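Protokoll der Übergabe
Erzählung

Die Dienststelle für Bauteilprüfung in Bornadstead bestand aus einem Vorraum, einem Lager und dem Saal, in dem geprüft wurde. Im Saal standen neun Plätze. An jedem Platz lag ein Tuch, ein Stift und das Formblatt für die Schicht, und wer an einem Platz saß, hob Prüfkörper auf, wendete sie, betrachtete die Kanten und legte sie wieder ab. Die Verfasserin dieses Protokolls hat sechzehn Jahre am fünften Platz gearbeitet. Sie ist mit Schreiben der Verwaltung angewiesen worden, den Übergang der Tätigkeit auf die Anlage Ambrosio schriftlich festzuhalten.

Die Anweisung erging im Februar. Sie verlangte eine Darstellung der Arbeitsschritte in der Reihenfolge ihrer Ausführung, unter Verzicht auf persönliche Bemerkungen. Der erste Entwurf umfasste eine halbe Seite. Er wurde von der Firma Prirkance, die die Anlage lieferte, mit dem Vermerk zurückgesandt, die Angaben seien unzureichend. Man bat um Auskunft, mit welchem Finger zuerst gegriffen werde. Die Verfasserin konnte dies nicht beantworten. Sie setzte sich an ihren Platz, nahm einen Prüfkörper auf und sah sich dabei zu, und von diesem Augenblick an griff sie mehrere Tage lang daneben.

Der zweite Entwurf hatte über vierzig Seiten. Er wurde angenommen.

Die Inbetriebnahme erfolgte am Dienstag, dem 6. Juni. Der fünfte Platz war hierfür geräumt worden. Die Belegschaft durfte dem Vorgang beiwohnen, sofern sie hinter der Markierung blieb. Gearbeitet wurde mit dem blauen Prüfkörper, auf grünem Tuch. 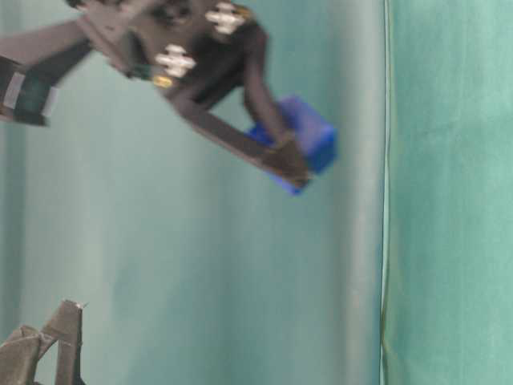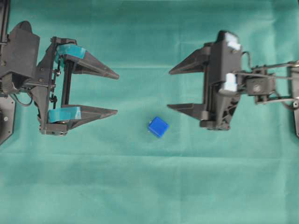

Während der Vorführung wurde nicht gesprochen. Die Kollegin vom Nachbarplatz hielt die Hände in den Taschen ihres Kittels. Später gab sie an, sie habe jede Bewegung mitgemacht, ohne es zu wollen, und sich deshalb festhalten müssen.

Im Anschluss verlas die Leitung die Regelung über die künftige Verwendung des Personals. Die Prüfung gehe schrittweise auf Ambrosio über. Die bisherigen Prüferinnen und Prüfer würden als Aufsicht geführt, bei unveränderten Bezügen. Zu den Pflichten der Aufsicht gehöre es, anwesend zu sein, Abweichungen zu melden und die Prüfkörper nicht zu berühren. Auf Nachfrage wurde erläutert, dass das Verbot auch für herabgefallene Prüfkörper gelte. Für diese sei ein Formblatt vorgesehen.

Das Formblatt trägt die Bezeichnung Wivine, nach dem Programm, in das es übertragen wird. Es fragt nach Uhrzeit, Platz und Art der Abweichung. Ein Feld am unteren Rand ist mit »Sonstiges« überschrieben. In den ersten Wochen wurde dieses Feld von der Aufsicht in einer Weise genutzt, die nicht vorgesehen war. Ein Kollege vermerkte dort, der Saal sei leiser geworden und man höre nun die Heizungsrohre. Eine andere Eintragung lautete: »Hätte ich anders gegriffen.« Die Verwaltung ließ das Feld daraufhin auf eine Zeile verkürzen.

Die Verfasserin hat in derselben Zeit festgestellt, dass sie zu Hause Gegenstände wendet, bevor sie sie abstellt: Tassen, Seifenstücke, einmal ein Brot. Sie prüft die Kanten. Eine Meldung hierüber ist nicht erfolgt, da der Vorgang außerhalb der Dienststelle liegt.

Offen ist die Frage der Stühle. Nach der Regelung steht der Aufsicht ein Sitzplatz im Vorraum zu, mit Sicht in den Saal. Die Stühle der Prüfplätze sollten an das Lager abgegeben werden. Acht sind abgegeben. Der neunte steht hinter der Markierung und wird von der Verfasserin bis zur Klärung benutzt. Ein Antrag auf Verbleib ist gestellt. Als Begründung wurde eingetragen, dass von dort die Hand besser zu sehen sei; das Wort »Hand« wurde von der Verwaltung gestrichen und durch »Anlage« ersetzt, der Antrag im Übrigen zur Bearbeitung angenommen.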